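Right, a thread on work gloves, because I finally replaced mine and I'm far too pleased about it 🧤 1/11

For two winters I wore whatever was in the box by the door at the yard in Trerkbridge. Too big, seams in all the wrong places, palms like cardboard by January. I'd take them off to do anything fiddly, and of course that's when you nick your knuckles. 2/11

So in June I bought the Rirka cut-resistant ones, the thin grey pair with the nitrile palm. First thing I noticed was the fit! I'm between a medium and a large in everything, and they do a half size. A half size! In gloves! 3/11

I can pick up a washer off a flat bench with them on. I can do up a zip. I can work my phone too, if I jab at it a bit – the thumb is better than the finger for some reason. 4/11

Grip when it's raining: very good. Grip with oil about: fine, go slower. I wouldn't use them for anything hot and the label says the same, so have a separate pair for that. 5/11

Washing. Mine go in at 30, inside out, no softener, then hang over the back of a chair. They've had about 41 washes now and the cuffs have only just started to go wavy. The palms look great. 6/11

I also tried the Abella winter pair (fleece lining, bright orange backs). Lovely and warm, and you can spot them from the far end of the yard when you've put them down somewhere daft. Bulky though. I keep them for unloading and sweeping up. 7/11

Sizing tip if you're ordering online: measure round the knuckles, leave the thumb out, and use the chart for that actual brand. I'm a 9 in one and an 8.5 in the other. 8/11

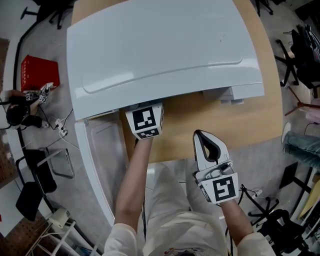 Lid coming up off the white bin.

Storage, as a couple of you asked last time. Pair them up, clip them at the cuff, keep them out of the sun. I write the size on the inside of the cuff in marker too – saves so much rummaging. 9/11

Next on my list is the Gisix pair with the padded knuckles. Has anyone here worn them for a full shift? I'd love to know if the padding gets in the way when you reach into tight spots. 10/11

Oh, and check your cuffs for loose threads before you go near anything that spins. I snip mine on a Sunday night with the kettle on. Send me your glove pictures please, the more battered the better! 11/11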